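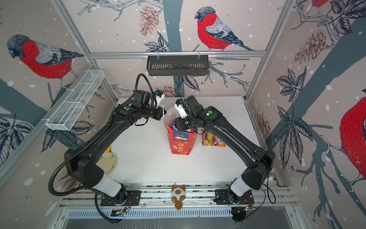
*Red gift bag on a white table, with bird and pinecone wallpaper behind.*

## Repeat patterns, part 2: the half-drop

Okay, so last time we made a plain block repeat, where one tile sits right next to its twin in straight rows. Most of you spotted the trouble with it – your eye finds the same bird over and over and you get stripes you never asked for!

A half-drop fixes a lot of that. You take every second column and slide it down by half the height of the tile. If your tile is 16 inches tall, the next column starts 8 inches lower. I still do this with paper and tape first, and I'd like you to as well (yes, even the tablet people).

**How we'll do it in class**

1. Draw a few motifs in the middle of your sheet. Keep off the edges for now.
2. Cut the sheet top to bottom, swap the halves, and tape the back.
3. Cut the left half across its middle and swap those two pieces only. I got this wrong for years, so go slowly.
4. Fill the gaps with leaves, twigs, dots, whatever you've got.

Branches are great for filling because they can wander from one tile into the next. Birds are harder. They all face somewhere, and if they all face left the whole wall seems to be leaving the room. Flip a couple.

Tamer Zein's handout on the Darwish papers has a lovely scattered layout on page 5, and I've put my old Trelura sample book in room 346 if you want to flip through it. Please don't peel the swatches.

**For next time:** bring one finished tile and five photocopies of it, plus scissors that really cut. We'll hang them all up and squint at them from the doorway, so use dark enough ink!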